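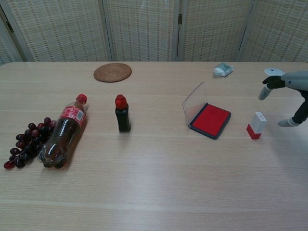
The zoo should have cut back on fruit years ago, one longtime member wrote on the Rincombe Zoo's message page this week, and the only surprise was how many visitors still thought bananas were the main thing a monkey ate. Most of the other comments took the same side, although several asked whether the animals would miss their sweet food and whether the public feeding talks would continue.

The comments followed a notice from the zoo that it will take most cultivated fruit out of the daily diets of its primates, fruit bats excepted, by the end of February. Leafy greens, root vegetables, fresh-cut branches and a high-fiber pellet will make up nearly all of what the animals are given. Fruit will be kept for training, for hiding medicine and for a few older animals that have trouble keeping weight on.

The zoo, on the east side of Faswood, houses lemurs, tamarins, spider monkeys and a small troop of macaques. The lemurs were moved to the new diet first, in a trial that covered 6 animals in the Sikside building. According to the notice, keepers weighed the lemurs before the morning feed and wrote down what was left in the bowls in the evening. Staff are satisfied enough with the results to extend the diet to the other groups, starting with the spider monkeys.

Fruit sold in grocery stores has been bred to be sweet and easy to chew. Wild fruit tends to have more fiber and less sugar, and in many forests it is only plentiful for part of the year. An animal that is offered store fruit every day can fill up on sugar and leave the rest of its food untouched. Zoo veterinarians have linked this to tooth decay, weight gain and loose droppings, and several zoos in other states have already made similar changes.

At Rincombe, the dental problem came up first. The zoo said that routine exams of the spider monkeys had found more worn and decayed teeth than the veterinary staff wanted to see, mostly in middle-aged animals. Dental work on a monkey has to be done under anesthesia, which carries some risk each time, and the zoo would like to do less of it.

## Kitchen changes

The commissary, where all animal food is washed, cut and weighed, will have more work to do under the plan. It handles up to 340 pounds of produce on a delivery day, and the zoo expects the total weight to stay close to that. The mix will change. Orders for bananas, apples and melons are being reduced. Orders for kale, romaine, green beans, turnips, celery root and squash are going up.

Opoku Produce, the wholesaler that has supplied the zoo for several years, has agreed to the new order list without a change in the contract. Kale and romaine cost more than bananas by the pound in most months, so the zoo has set aside an extra $2,000 to cover the difference through the summer. It plans to look at the cost again when the local growing season begins and some of the greens can be bought from farms near Faswood.

Branches come free. Grounds staff already trim willow, mulberry and maple on zoo property, and the cuttings that are safe to eat will be taken to the primate buildings on the same day. Branches from the public will not be accepted, because the zoo has no way to check them for pesticides. The same goes for garden vegetables and leftover produce from home.

## Training rewards stay
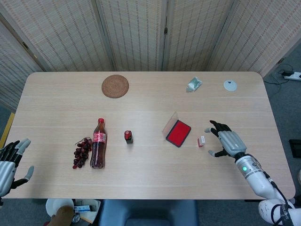

Keepers will still use fruit when they need an animal to do something it would not choose to do, such as holding still for an injection or stepping onto a scale. These sessions are short, and the reward has to be worth the effort. Portions are going to be smaller and will be counted as part of the day's food, where in the past they were often given on top of it. Grapes are the usual choice. A bunch of dark red ones like those on the table used to be shared out at a single feeding, and under the new rules each grape will be pulled from the stem, cut up and spread over several sessions. Tamarins, being so small, will get the smallest pieces. For some of the macaques, keepers are already finding that a cooked chickpea works as well as fruit does.

The new diet will also take longer to eat. Chopped fruit in a bowl is gone in a few minutes, while a branch with leaves and bark on it can keep a spider monkey busy for a good part of the morning. The zoo is adding feeders with small openings that make the animals reach, turn and pick. Food will be put out more often and in more places, so that lower-ranking animals in the macaque troop get a fair share without having to compete at one bowl.

Some animals were slow to accept the change. In the Sikside trial, two of the lemurs ignored turnip for several days and picked through their bowls for anything sweet. The keepers went back a step, mixed in a little apple, and reduced it again over the following weeks. The zoo said it will use the same gradual method with the other species, and no animal will go without food in order to make it try something new. Any animal that loses more weight than the veterinary staff allow will return to its old diet while it is checked.

## What visitors will see

The afternoon feeding talk at the spider monkey island will continue at 2 p.m. Visitors have been able to watch keepers throw orange halves across the water for as long as the talk has been held. The oranges will be replaced by green beans, squash and heads of romaine. Signs explaining the diet are being made for the primate buildings, along with a display of wild figs and other forest fruits set beside the kinds sold in stores.

Tickets for the talk are included with admission, and seating at the island is limited to 100. The zoo is also planning a behind-the-scenes tour of the commissary in spring, open to members first. Children will be able to help fill the puzzle feeders, using food that has been weighed in advance.

The parrots and tortoises are next to be reviewed. Their diets also include a fair amount of store fruit, and the zoo expects to decide on any changes after the primate program has run through the summer. The fruit bats will stay on their present diet, which is mostly fruit with an added protein and mineral powder.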